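How to set up a bread pick so it passes review

Updated September. Applies to the two-arm tables at Ririer and Flormont.

These rules cover any task where a gripper lifts a baked item off a cloth and puts it in a basket. Read all of it before you write a program. If your task uses anything heavier than bread, use the Zamora sheet.

1. Clear the item's path. The basket goes near the front corner on the same side as the working arm. Leave bare cloth between basket and item so the fingers have room to come down on both sides.

2. Park the second arm. Fold it upright at the back and set it to hold. Do not leave it in free-drive while the first arm runs.

3. Check the cable at the wrist. It should have a short loop and no more. Turn the wrist through its full range by hand at low speed and watch the loop the whole way. 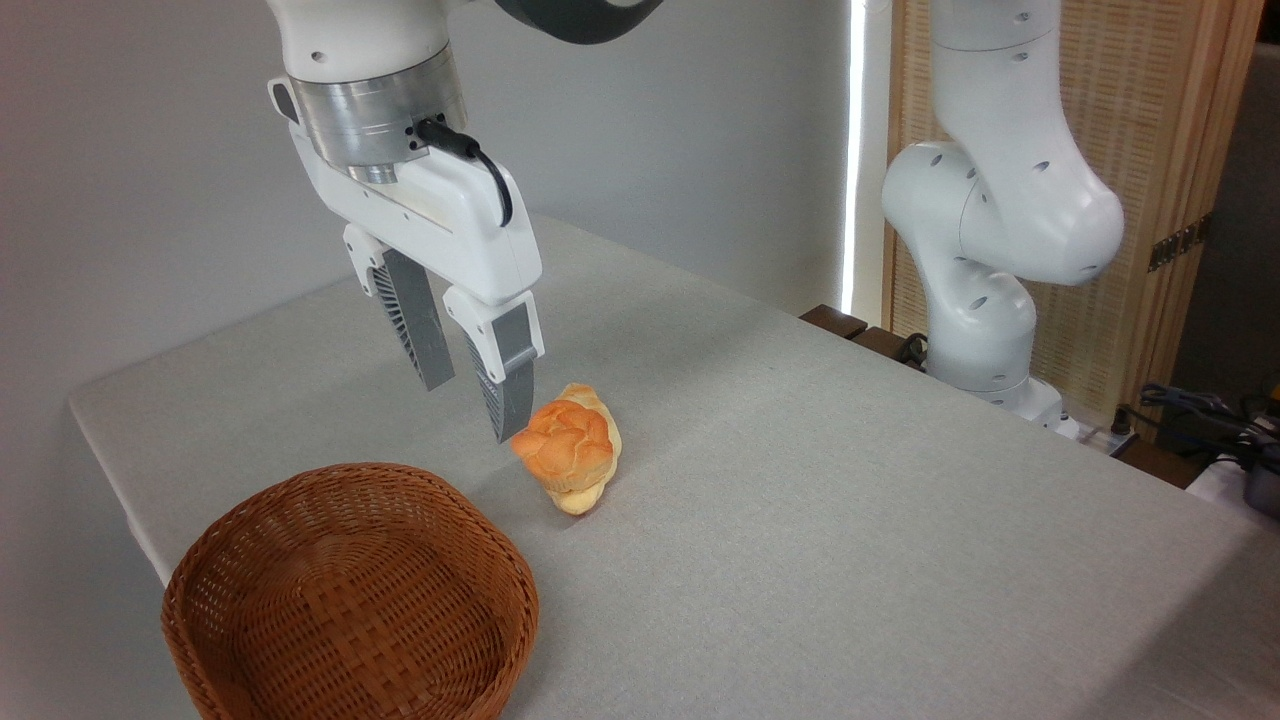

4. Set the approach height. Stop above the item with the fingers open, then come down in a separate slow move. Do not combine the two. Most of the crushed rolls in our log came from a single fast move.

5. Set force from the low end. Start at the lowest setting in Skurkex and go up one step at a time until the item holds. Write down the setting. A glossy crust can slip at a force that holds a plain one, so test the item you will run.

6. Pick across the narrow side. On a crescent-shaped roll, that means over the middle – the ends tend to break off. 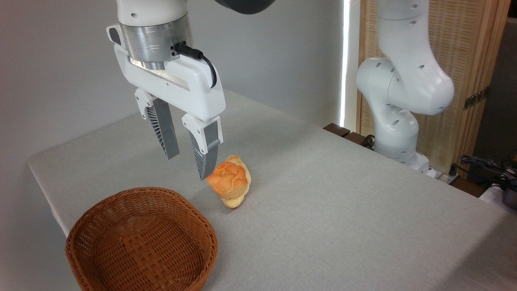 Fingers open next to the roll, as if about to close.

7. Run the trial set. The review asks for 158 picks with the same program and no edits between them. If you change anything, including the cloth, start the count again. Log drops as drops even if the item lands in the basket.

8. Replace the food. Bread used for testing is not for eating, and it goes in the marked bin at the end of the shift.

Finger pads are wiped down before each set and changed at 1000 picks. Ribbed pads hold crumbs in the grooves, so use the soft brush first and then the cloth.

Send finished logs to Desmond Begay with the program number in the subject line. Logs without a force setting will be sent back.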